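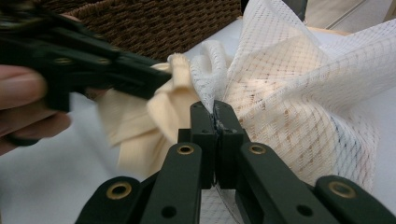
Search Search this site Go

The laundry that kept its mangle

By Radek Trnka

The steam comes on at 5 in the morning at Pešek, and by the time the first van backs up to the loading door the windows on the river side are white. Zuzana Hrubý has run the place since her uncle retired. She does the sorting herself, standing at a long table with her sleeves pushed up, and she doesn't talk much until it's finished.

Pešek is a linen laundry, one of the last in Mitevside that still takes work from households. Hotels and restaurants bring in most of the money. But anyone can walk in with a bag of tablecloths and come back for them two mornings later, pressed and folded in brown paper, for a price that hasn't gone up in a while and probably should.

The town once had a laundry on nearly every street below the bridge. The water was soft and the rent was low, and the mill families needed somewhere to send their sheets. When washing machines got cheap, the small shops went first. The bigger ones held on through contracts with the hospital and the railroad, then lost those to plants outside the county that could run all night.

Pešek got by on tablecloths. Large ones are hard to do at home. They dry stiff, they crease down the middle, and an ordinary ironing board is the wrong shape for them. A restaurant owner will put up with a lot from a laundry that can send back a long cloth with no line in it.

The machine that does this is a Rollar flatwork ironer, known to everyone in the building as the mangle. It takes up most of the back room. Two people feed damp cloth in at the front, keeping the edge straight and the tension even, and it comes out the other side flat. The serial plate ends in 1441, and Dušan Kováčik has that number written on the inside cover of every notebook he keeps on the machine. There are 10 notebooks.

Kováčik came to fix a bearing when he was still an apprentice and has looked after the mangle ever since. Parts stopped being made long ago. He buys what he can from closed laundries and has the rest turned at a shop in Coltau. Last August a drive chain went in the middle of wedding season, and the work was sent out for almost a week while he rebuilt it. Hrubý still brings up what that cost her.

"You can buy a new one," he says. "It would be faster. It would also need a wider door."

Feeding the mangle takes a few months to learn. Jozefína Jelínek, who trains the new people, starts them on napkins and won't let them near a banquet cloth until they can keep a hem square without looking down. Linen is the hard one, she says. Cotton forgives you. Linen that goes in crooked comes out crooked, and it has to be wetted and done over. She can tell by feel when a piece is too dry, and she'll pull it from the stack and put it back in the damp bin without breaking off what she's saying.

The household trade is small but steady. Some of it comes from people who have inherited a chest of linens and don't know what to do with them. Zdeňka Vaněk brought in her grandmother's tablecloths after they had been in an attic for years, with yellow lines along the folds. Hrubý soaked them for two days in cool water, changing it morning and night, before she let them near any soap.

Old starch is usually what causes the yellowing, and she would like people to stop storing things starched. Wash the cloth, rinse it well and put it away plain. Roll it on a tube if there's room. If it has to be folded, take it out now and then and fold it along different lines. Plastic bags are bad for it. So is a cedar chest, unless there's a clean cotton sheet between the linen and the wood.

Vaněk got most of the marks out of hers. One cloth had a rust spot that wouldn't lift, and she uses it anyway, with a bowl on top.

The order book by the counter is still paper. On the morning I visited, the last ticket filled in was number 933, for a set of curtains, and the customer wanted to know if they could be ready before noon. Hrubý looked at the rack, then at the mangle, where Jelínek was halfway through a hotel order, and told him to come back at four.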